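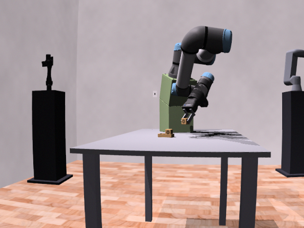
Grey arm with light blue joint caps, behind a white-topped table

How to prepare for your first evening at the opera

My friend Jozef Wouters took me to the opera house in Dirkovport when I knew nothing about singing. I made several mistakes that evening, so I wrote down the steps I follow now.

Step 1. Read the story before you go
Read the plot at home, slowly, one act at a time. The projected translation gives you only short lines, and in a duet it often leaves out the second voice.

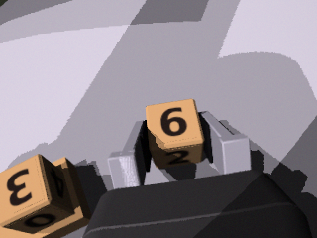 Step 2. Choose your seat
The cheapest seats in Dirkovport cost 17 euro and are high at the side. The sound there is very good, but you lose one corner of the stage. If you cannot decide between two rows, you may let a die choose for you, and one with printed numerals does it as well as one with dots. Avoid row 40, where a lamp shines in your eyes.

Step 3. Listen to one part beforehand
Take the overture and one aria, and play them a few times during the week. When the tune comes in the theatre, you will greet it like a neighbour.

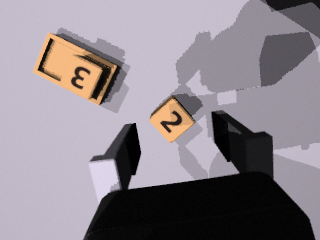
Step 4. Arrive early
The doors close at the first note. Tram passengers from Zomberg should take one tram earlier than they think. Leave your coat downstairs and keep the ticket in your pocket, they ask for it again after the interval.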